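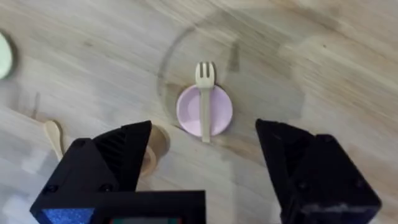 Speaker notes – Mixed tableware and the sorting station

Home | Program | Speakers | Notes | Contact

Print this page | E-mail this page

Speaker: Vesela Dimitrov, Kolev
Slot: 18 minutes, questions after

Slide 1. Leave up while people sit down. Start with the plate. Clear glass on pale wood shows as a faint rim and a slightly greyer interior. Ask the back row whether they can find it before going on.

Slide 1, continued. Move to the pink bowl inside the plate and the cream plastic fork lying across it. Three pieces, three sizes, one stack. The tines extend past the rim of the bowl, so the stack is wider than the bowl alone. Mention the wooden spoon at lower left and go on.

Slide 2. Definitions. Keep these short.
Nested: a piece sits inside another and is held by its wall.
Bridged: a piece lies across a rim and is held at two points. A fork over a bowl is bridged.
Free: a piece rests on the table only.
Say that a bridged piece is removed first and is never carried with the stack.

Slide 3. Sorting order at the Fustis canteen.
1. Bridged cutlery, by the handle.
2. Nested bowls, by the outside of the rim.
3. Plates, clear glass last.
4. Wooden pieces, to their own tray.
Wood is kept apart as it goes through a separate hand wash. Plastic cutlery goes in the upper rack. Do not get drawn into detergents; Azra Gashi covers them in the afternoon.

Slide 4. Trial figures. The January trial logged 643 place settings out of a planned 800. The shortfall is two closed days and one lost log sheet – say so before someone asks. Clear glass was the item most often left on the table. Colored bowls were rarely missed. We did not record lighting, so no claim about glare should be made from these numbers.

Slide 5. Table surface. Long diagonal grain and overhead light make a low-contrast background for glass. Options considered: a dark mat under each setting, a colored rim band, or replacement of the clear plates. The mat is the cheapest. The band wore off in the Drirnia dishwashers and was dropped.

Slide 6. Recommendation. Dark mats on 5 tables, same sorting order, same log sheet with a column added for lighting. Review after one month.

If time is short, skip slide 5 and give the mat result verbally. Handouts are on the side table. Return the clicker to the desk.

Related notes
Rack loading for shallow bowls
Flevine tray labels, revised
Hand washing wooden utensils
Log sheet template with lighting column

Back to top | Previous | Next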